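June 16, 2025

# Let the kitchen counter stay empty

My mother kept a toaster, a bread box, a knife block, a radio and a bowl of keys on her counter. She made dinner on the 4 square feet that were left. I did the same thing in my own apartment in Jorkulville until last July, when I put everything away in a cupboard and left it there.

I think most people should try it. The usual argument for leaving things out is that you use them every day. I used my toaster every day too. It took me a few seconds to lift it down and a few seconds to put it back. The rest of the time it collected crumbs and took up the best spot next to the sink.

Stores have a stake in this. The spring catalog from Storent lists 2,861 kitchen items, and a whole section is given over to things that hold other things: racks for lids, stands for tablets, trays for oil bottles. Buy a rack and the lids now live on the counter for good. A shelf would have done the job.

My neighbor Zoriana Kobzar disagrees with me. She cooks for six and says a bare counter belongs to people who order takeout. She has a point about large families. If you bake bread each morning, leave the mixer out. But she also keeps a waffle iron next to the stove, and she told me she last used it in the winter.

Cleaning is the strongest case. Wiping a clear surface takes one pass with a cloth. Wiping a full one means moving each item, so people wipe between them and leave the rest. I did that for years. 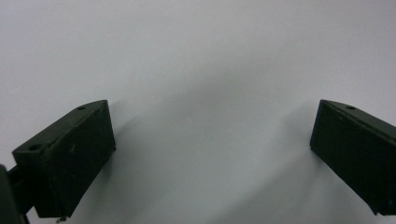
*A plain gray surface with nothing set down on it.*

Small kitchens gain the most. Landlords here charge over $1,000 a month for places where the counter is the only work space, the desk and the dinner table. Giving half of it to appliances is a poor use of rent.

Start with whatever you haven't touched this month. Put it in a box in the closet and see if you go looking for it. I went back for the pepper mill and left the rest where it was.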